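Concrete lane with grooves across it, is it all right to cycle?
Posted in Getting About, 31 August 2026
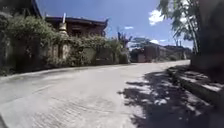
We're staying up the lane from the old timber place with the curly roof corner, and I've hired a bike to get me down to the Prakstead bakery and back every morning. It's my first time on ridged concrete and it makes my handlebars buzz like mad! I'm on skinny tyres, 32 mm, and a bit nervous about the bend by the overgrown wall. Do I stick to the middle, or is the smoother strip next to the kerb better? And is it slippery after rain?
Thanks, Ynyr

moss_and_mudguards
Hi Ynyr, I rode a lane like that every day for 2 years and you do get used to the buzz. The grooves run across the road so they won't grab your wheel the way a long crack would. I'd keep off the smooth strip, especially in the wet. Anywhere with bushes hanging over gets leaves and green slime on it, and that's where I came off (only a bruised elbow, but I'd just bought eggs). Let a little air out of the tyres too, it helps loads. Brake before the bend and then roll round it.

Fernevstead Fran
Get a fatter bike. The hire shop swapped mine for nothing.

potholepete
Agree with moss about the kerb side. Only thing I'd add is watch the shady bits, they stay damp long after the rest has dried, and coming out of bright sun you can't see what's on the ground. I ring my bell before the bend as well, people do walk in the road. Which bakery is it, the one with the plum buns?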